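Week 2: Collecting demonstrations by hand and by remote control

Course notes for Teaching Robots by Showing. Read these before the lab. The lab sheet is separate and is handed out at the bench.

2.1 What counts as a demonstration

A demonstration is one complete run of a task, recorded from a fixed starting condition to an agreed end point. In this course each one is stored as a list of time steps. At every step we keep the seven joint angles, the gripper opening, the command that was sent and the camera images. The command matters as much as the joint angles, as it is what the learned policy will be asked to produce.

A run that stops halfway is still saved, but it is labelled as incomplete. Do not delete failed runs. We come back to them in week 5.

2.2 Showing by hand

The first method is kinesthetic teaching. The arm is put into a mode where its motors cancel the weight of the links and nothing else. You hold it near the wrist and move it through the task while the joint angles are recorded.
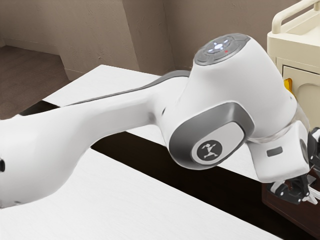

With seven joints there are many arm postures that put the hand in the same place. When you guide the arm by the wrist, the elbow tends to drift, and two people showing the same task will end up with quite different elbow positions. Use one hand on the wrist and the other on the upper link if you want the elbow to stay put. Agree on a posture with your lab partner before you start recording.

Guiding by hand has two other problems. Your own body gets into the camera images, so the pictures recorded during the run don't match what the robot will see later on its own. There is also no command stream, only the motion that resulted from your pushing. The usual fix is to play the joint path back with nobody touching the arm and record the images and commands on the second pass.

2.3 Showing by remote control

The second method is teleoperation. The Molero handset sends the position and rotation of your hand, and the controller turns these into small moves of the gripper. The trigger opens and closes the fingers. Moves are sent only while the side button is held, so you can let go, bring your hand back to a comfortable spot and carry on.

Start every session in simulation. The Nundeo kitchen scene uses the same arm model and the same command format as the bench, and a bad grasp there costs nothing. Work through these steps in order.

1. Load the scene and reset the arm to the home posture.
2. Set the motion scale to half until you are used to the delay.
3. Look at the arm from more than one view before sending the first command. Check that the links have clearance from the tabletops and that the wrist has room to turn.

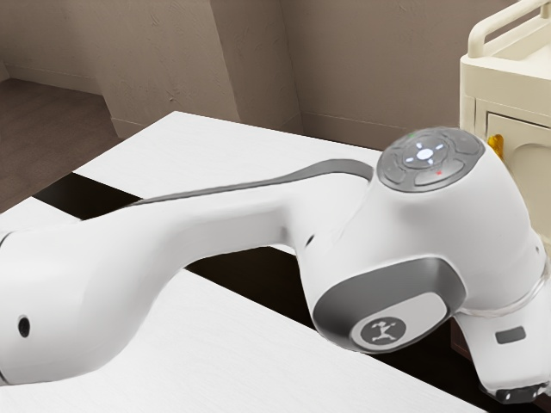
4. Start recording, then wait one second before moving.
5. Carry out the task at a steady pace. Long pauses teach the policy to pause.
6. Stop recording once the end condition is met and write down the outcome.

2.4 Worked case: a lever handle

Handles are a good test of a demonstration method. The approach is easy, but once the fingers are closed the path of the gripper is set by the hinge, and small errors turn into large forces. Split the task into four phases: approach, line up, close, pull.

During line-up, use the wrist view and keep the grip of the handle between the two fingertips, with a gap on each side. Close only when the fingers are square to the bar.
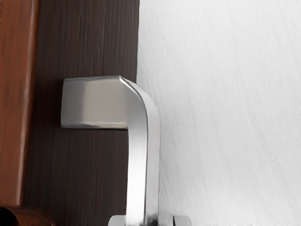
For the pull, move slowly and let the rotation of your hand follow the arc of the door. Most beginners pull in a straight line, and the fingers slide along the metal or lose it completely. If the grip slips, finish the run anyway and label it.

2.5 How much data

The shared Rolten set has 2,489 runs across all tasks. You don't need anything close to that. Each pair collects 200 runs of one task, and the pooled class set for the handle task is capped at 500. Vary the starting posture a little between runs. If every run begins from the same point, the policy will have no idea what to do a few centimetres away from it.

Reading: Sisodia lab notes, chapters 3 and 4. Run logs are due 17th January, one file per pair, with the outcome column filled in.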